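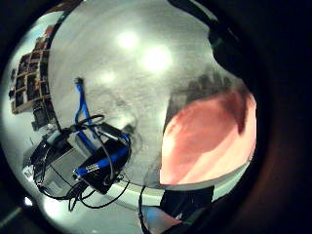 Kastevitz collects, sorts and passes on used network and office equipment. We take in what schools, clinics and small offices no longer need, find out what it is and what it needs, and get it ready for someone who can use it. The business was started by Dilruba Abeysekara, who had spent 18 years looking after computer rooms for other people and was tired of seeing good parts go in the dumpster.

There are 7 of us now. Most of the day goes into sorting. A typical carton arrives with everything in one heap - cables, power supplies, small metal boxes, adapters that may or may not belong to any of it. We spread it out, untangle it and put like with like. Anything without a readable label gets a paper tag until we know what it is.

## How the work is set up

Cables are sorted by type first and length second. Patch cords are checked at both ends, coiled loosely and tied with cloth tape. We don't use wire ties, which can pinch the jacket if they are pulled too tight. Color doesn't tell you much about a cord, but customers ask for it, so we keep blue apart from gray and black.

Devices go on shelves by stage:

- just in, not yet looked at
- tested and waiting for a part
- ready to go out

Power supplies stay with their device at every stage. When one arrives alone, the voltage and plug size are written on masking tape and it goes in the Ustov bins. These are named after the first client to send us a whole box of them, and the name has stuck.

## Who we work with

Our regular clients are school offices and practices with fewer than 50 desks. Minhas handles our local pickups. Trustov takes the boards and casings that can't be reused and gives us a weight slip for each load, which we copy to the client on request.

Last year we sent out 581 items. Switches and phones made up most of that, followed by monitors and a good many keyboards.

## Sending us equipment

Please call before you bring anything in. Loose cables are fine and don't need to be sorted. Take out any batteries you can reach and bag them separately. If a device has held your data, say so when you call, and we will log it by serial number and send you a wipe record.

We do not take printers, microwaves or anything with a cracked screen. We stopped accepting tube monitors in September and can't make exceptions.

Page updated April 2024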